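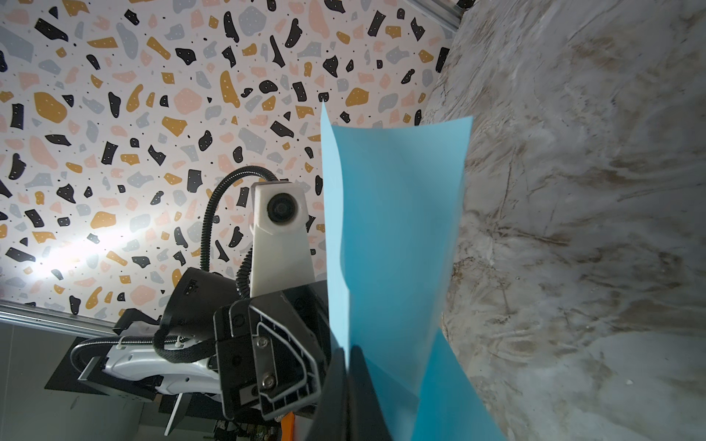
Stomenden Craft Circle – minutes of the May meeting

Present: Rhona Pringle (chair), Adia, Mr Kettler, 18 members. Apologies: the Weseck group.

1. Last minutes
Read and accepted. One correction – the hall opens on Friday at 6, not at 7.

2. Paper order
Mr Kettler has asked for two prices. We agreed to buy 3,000 sheets in mixed colours, and to pay not more than 120 pounds. Pale blue is wished by several members.

3. Summer fair
Weseck will share the table with us. Adia makes the list of helpers. It was not decided who brings the tent.

4. Other matters
The key of the cupboard is still missing. Please look in your bags.

The meeting closed at half past eight.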